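How to Read an Infrastructure Fund Report Before You Invest

Guidance for private investors, issued by Ultgate. Last reviewed 27 July 2019.

Funds that hold shares in toll roads, ports and rail depots publish a full report once a year, usually in March. The Rirby Transport Income Fund, used throughout this page, ran to 139 pages in its latest edition. Most of what a private investor needs is in three places.

Step 1. Find the table of holdings. Note how many assets the fund owns and the share taken up by the largest. Rirby lists 13 assets, of which the Plondby freight terminal is the largest.

Step 2. Turn to the notes on income. Separate payments fixed by contract from those that rise and fall with traffic. A terminal may report 97 per cent occupancy and still earn less than expected if its tenants pay by volume.

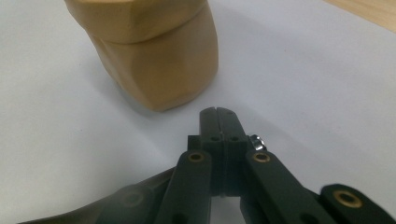
A reader, Dudás, wrote to add that occupancy should also be checked against the dates on which leases end, as two large tenants leaving in the same year can undo a good figure very quickly. The lease table is normally printed after the notes on income.

Step 3. Read the statement of charges. The annual management fee is shown first, but dealing costs and performance fees may appear on a separate page. Add them together before comparing one fund with another.

Step 4. Compare the dividend with the cash received from the assets. Where the dividend is higher, look for an explanation in the manager's report and check whether borrowing has increased.

Investors who are unsure about any entry should put their question to the fund manager in writing and keep the reply with their records.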